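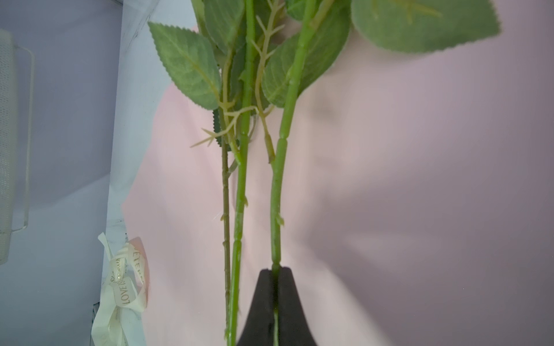 Wikham, which makes up artificial flower arrangements for shops and hotels, has moved part of its stem work to robot arms at its Quaye site. The four arms pick up silk and plastic stems one at a time. Ribbons and final shaping stay with the staff.

The change took effect on October 2, 2023, and affects 46 people. No jobs are being cut, the company said, but 30 workers will switch from picking to checking and finishing – at the same hourly rate. Training began in July.

Staff had asked for shorter spells at the bench. Those are now set at 30 minutes. A second site, Morier, will keep working by hand.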